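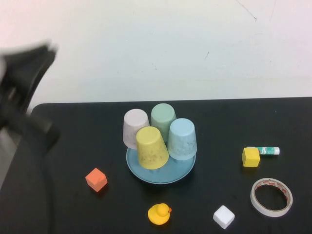

Four cups, one duck and 1,000 tries: a visit to the Tanent bench

I stopped by the Motasgate workshop on 11/20/23 to see how Tanent is coming along, and I ended up staying way past lunch. Tanent is the team's tabletop learning project, and right now it's all about collecting examples. A person steers the arm through a small job, the cameras save the whole thing, and then the table gets messed up and they go again. And again! The goal is 1,000 recorded runs before any serious training starts.

Yvette MacLeod runs the sessions, and she's picky about the mess (in a good way). Cups, cubes, a glue stick, a roll of tape and a rubber duck all get mixed in together, and she doesn't want two layouts that look alike. "If the duck always sits in the same spot, the model learns the spot," she told me. I'm told the duck has fans in the building.

I watched from behind the safety line for a while and then went over to the monitors, where I could see what the wrist camera sees. It's a strange way to look at a table. Everything leans, and the white stuff gets so bright under the lamps that the details just wash out. Yvette is leaving those clips in, so the model gets used to glare. 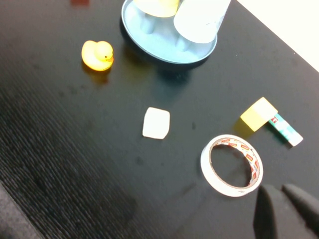 Duck, tape and yellow cube as the wrist camera gets them, with the gripper down in the corner.

Min-kyu Kong does the sorting afterward. He goes through each run, marks where a grab starts and ends, and tosses the ones where the cameras fell out of sync. Out of the last 100 runs he kept 69, a number he'd like to see go up. Blurry clips aren't an automatic no, by the way. If he can still follow the gripper, the clip usually stays (I would've been a lot stricter, but he's the one who has to live with the results).

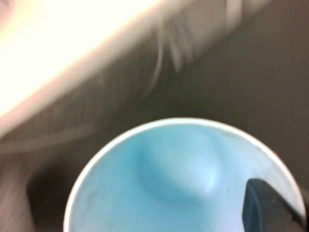
Close in on a pale blue cup, with one gripper finger over the rim.

I got a turn at the controls too, and let's just say my runs won't be in the final set. Judging depth on a screen is hard! Yvette says new people need 30 practice runs before theirs get saved, and I believe her.

The sessions go on into December, and next up is a fresh batch of objects picked by the folks at Irnis.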